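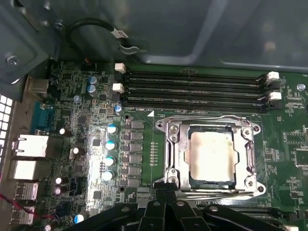

Search this site Search

Sharing your bench with a robot arm: how we set up the desktop line, and what I'd do differently

9 minute read

I work in the refurb shop at Skavance, in Dustimstead, and for most of my time there I've been a bench tech. You get a desktop tower, you lay it on its side, you pull the panel, and you spend the next while fishing out memory, checking the socket, swapping whatever needs swapping and putting it back together. Then you do it again! We got the arm going on the line last December and I ended up being the one who set up the workday around it, mostly by virtue of standing nearest when the question was asked.

I've had a few messages from people in other shops who are getting one and want to know how you fit it in with the humans. The supplier's manual covers bolting it down and programming it. This is the other stuff, in the order I'd do it if I was starting over.

Before you start

You'll want a job list you can edit (we use Fevon, a whiteboard will do), a fortnight where you're allowed to be slower than usual, and at least one person from each shift who has said yes to being involved. If your manager can't give you the fortnight, wait until they can. We tried to squeeze ours in around a schools order of 127 towers and it was a shocker of a week for all concerned.

Step 1. Write down the job as it's really done

Sit beside somebody and write down every single thing their hands do to one machine. I thought I knew the memory job backwards, having done it for years, and I still left out half of it. Our written procedure said "remove modules". What people did was tilt the lamp, push the cables out of the road, open the latches with two thumbs, give the module a bit of a rock if it was stubborn, have a squiz at the contacts, and then put it in the tray facing the same way as the last one so the tester didn't have to turn it over.

The squiz at the contacts is the important one. It was never on a form anywhere, and if you automate off the form you lose it, and then your test failures go up and people start blaming the arm. Our list ended up with 13 separate actions in it. Yours might be longer.

Do this with more than one person, too. Two of our techs do the processor socket in completely different ways, and both of them get good results.

Step 2. Split the list with the people on it

Take the list to the bench crew and go down it together, deciding what the arm has a go at and what stays with hands. Bring biscuits. I'm serious about this being done in the room with everybody, as the version I'd drawn up on my own was wrong in ways I'd never have spotted. I had the cable dressing down as a robot job. There was a lot of laughing.

What we landed on:

Arm: picking memory modules and moving them between the tower and the fixture.
Arm: the first close look at the socket, with the wrist camera.
Person: opening the case, moving cables clear, anything with a screw that's been chewed.
Person: the final check and the sign-off, always.

You can see from that where the tiring bits went. Leaning over a tower with your neck bent and both thumbs on a tight latch is what wrecks people over a long day, so we're working towards handing over more of that side, and nobody on the crew has argued to keep it.

Step 3. Lay out the bench for reach, then for people

The arm needs its tower and its fixture in the same spots each time. We put the tower flat on the bench and keep the fixture next to it so the travel is short. Every extra bit of travel over the top of an open machine is another chance to catch a cable, and power leads do like to spring up when you're not looking. 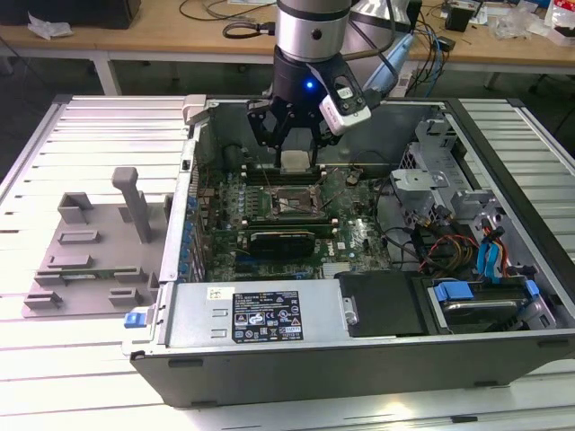
Once that's sorted, go and stand where your techs will stand. On our first layout you had to walk right around the table to clear a finished unit, and it annoyed people so much that they'd let them pile up. We shifted the trolley and the whole mood of the afternoon changed (I'm only slightly exaggerating). Some other bits we learned:

Keep the emergency stop where a short person can hit it without leaning. Ask your shortest person to show you.

Mark the floor. Tape is fine. People want to know where they can stand and have a yarn without being in the way of anything.

Leave one ordinary bench completely alone, with its own tools and lamp. You'll need it on the days the arm is down, and it also gives people somewhere to do the odd jobs that don't suit the line. We keep ours on the Agyeman side of the building, that being what we call the old loading bay, where the light's better.

Step 4. Run it alongside, with the same machines

For the fortnight, run the arm and the hand bench on the same model of tower. Don't compare speeds yet, and don't let anybody put speeds up on a screen. I had to have a slightly awkward chat about that one. If people think they're in a race they'll either rush or go slow on purpose, and you can't blame them for it, but both will give you rubbish information.

What you're after is a list of the things that stop the arm. Put a notebook beside it and have whoever's there jot down what happened and what they did to fix it. We filled about 50 pages. Most of it was cables, latches left half open, and towers put down a finger's width off the mark. Very little of it was the arm as such, so you find that a lot of your robot problems get fixed with a bit of foam and a better set of stops on the bench.

Dual-socket boards need their own mention. The memory slots on those are labelled by processor as well as by number, and the numbers don't run in the order you'd guess going down the bank. The label on the board wins, every time. Don't let anybody set the job up by counting slots, and that includes you at the end of a long day. I did exactly that on one model and we had the slot record wrong for a whole morning's worth of machines, which one of the afternoon techs had to untangle and was very gracious about.

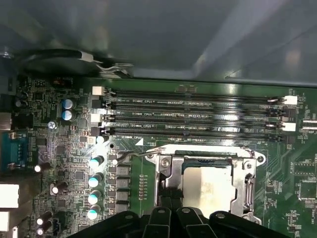

Step 5. Sort out who does what when it stops

It will stop. The question is who walks over, and if you don't decide that beforehand it'll be the same kind soul every time, and their own work will slide, and then they'll be asked why.

We roster it. Whoever's on the arm that morning has a smaller stack of their own, and that smaller stack is written into Fevon so it shows up as the plan. This was the single best thing we did. Before that, people minding the arm looked slow on paper, when they were doing two jobs.

Give them real permission as well. The person on the arm can stop it, pull a tower off it, and send that tower to the hand bench without asking. If you make them check with a supervisor first they'll stop doing it, and you'll end up with somebody watching a module go in crooked while they wait for a call back.

Step 6. Do the training on the clock

We did five sessions, in work hours, with two people at a time. Two is good. With one person you feel stared at, and with a bigger group somebody always ends up at the back with their arms folded.

Start with stopping it and starting it again. Do that until it's boring. Then how to jog it clear of a case by hand, slowly, watching the fingers and the board and nothing else. Then what the wrist camera view looks like when things are good, and when the light's bouncing off the metal around the socket and making a mess of the picture. We fixed a fair bit of that glare by moving one lamp, and it was a tech who suggested it in the second session.

Leave the programming side for the people who put their hand up. We had a couple who got really into it, and they've since had their job descriptions rewritten and their pay looked at. If you're going to ask somebody to learn robot work, get the pay conversation happening early. We left ours too long and it soured things for a bit, and I'd do that part differently in a heartbeat.

Step 7. Talk about jobs before the rumour does

I put this off, and I shouldn't have. By the time the arm was bolted down there were three different stories going round the lunch room about who was being let go. What we'd been told by management was that hours would stay as they were and the arm would soak up the overflow. That could have been said on day one, in plain words, and put in writing.

If you don't know the answer at your place, say you don't know, and say when you'll find out. Then go back on that day even if there's still no answer.

You should also be upfront about what's going to change in the job itself, even where the hours don't. There's less thumb work and less leaning. There's more watching and more deciding, and you're on your feet in a different way. Some of our crew love it. A few miss getting into a rhythm with the radio going and a stack of towers in front of them, and I get that, I miss it too sometimes.

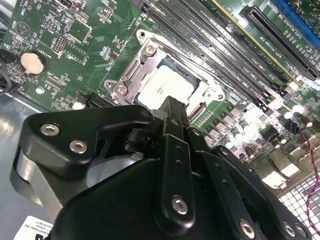

One of the late-shift techs read a draft of this and told me I'd gone far too easy on the watching. Minding the arm for a whole shift, she said, left her more wrung out than doing the towers by hand ever did, because you can't let your attention go and you've got nothing to do with your hands. Her advice was to swap people at every break and never leave the same person on it morning and afternoon, and she reckoned that should've been Step 1.

She's right, so I've put it in the roster and I'm putting it in here.

Step 8. Have another look after a couple of months

Get the list from Step 1 back out and go through it with the same people. Some things will want to move. We've taken one job back off the arm, the re-seating of modules in an older model with very stiff latches, as it was quicker and kinder on the board to do it by hand. We've got another that we might give it next, once the stops on the bench are better.

Ask about sore necks and sore thumbs while you're at it, and write down what they say. It was half the reason we gave for getting the thing, so it seems only fair to check.

A few odds and ends

Label the trays on both ends.

Keep spare foam. You'll go through more than you think.

If a visitor wants to see it running, they stand behind the tape like the rest of us, and the person on the arm gets to say when.

Don't give it a name until the crew wants to. Ours still hasn't got one.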